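Last updated in March, for anyone keeping a cast tracker for a reality show with more than one season.

A cast tracker is a spreadsheet that records who is in a season, in what role, and how well each claim is supported. It is useful for recap blogs, fan wikis and podcasts, where the same question comes up every week between seasons. The steps below use Sirker, but any spreadsheet program with filters and drop-down cells will do. The sample rows come from the tracker for *Dundton Wives*, which has 147 entries.

## 1. Set up the columns

Create one sheet with these columns, in this order:

| Column | Content |
|---|---|
| Name | Name as credited on screen |
| Season | Number only |
| Role | Full-time, friend, guest, former |
| Status | Confirmed, reported, rumored, denied |
| Source | Link or episode number |
| Checked | Month of last check |
| Notes | Free text, 60 characters or fewer |

Use one row per person per season. Do not put a range such as "2-4" in the Season column. It will break the sort, and it hides role changes. Radulović was a friend in season 2 and full-time in season 3, so she has two rows.

## 2. Lock the role and status values

Select the Role column, open Data > Allowed values, and enter the four terms. Repeat for Status. Free typing produces "full time," "Full-Time" and "FT" in the same column, and the filter treats them as three roles.

"Friend" applies only when the person appears in group scenes but has no title card. A person with a title card is full-time even if she is in few episodes.

## 3. Rate the source

Apply the status by source type:

- Network release or opening credits: confirmed
- Named outlet with a direct quote: reported
- Unnamed insider, social media post, filming photo: rumored
- Statement from the cast member or network against the claim: denied
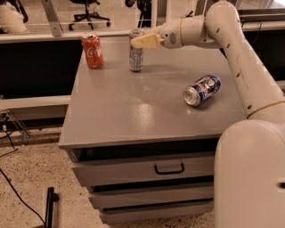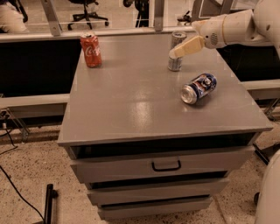 Two rumored sources do not add up to one reported source. Most gossip posts trace back to a single item, so follow the links to the first one and enter only that.

A denied row stays in the sheet. If the person is later cast, change the status and write "was denied" in Notes.

## 4. Build the season view

1. Filter Season to the current number.
2. Sort by Status, then by Role.
3. Hide the Checked column.
4. Save the view as "Current."

Readers should get this view, with rumored rows removed if the site has a rule against them. Rellura imports it directly as a table. It drops anything past row 50, so split the guests into a second table if the season is long.

## 5. Keep it current

Check open rows every Wednesday during casting and once a month at other times. After the reunion airs, copy all full-time rows to the next season and set the status to rumored. Do not carry over "confirmed."

The formula for flagging old rows was written by Asuka Honda and is on the second tab. It turns the Checked cell yellow after 20 days if you enter full dates in place of months.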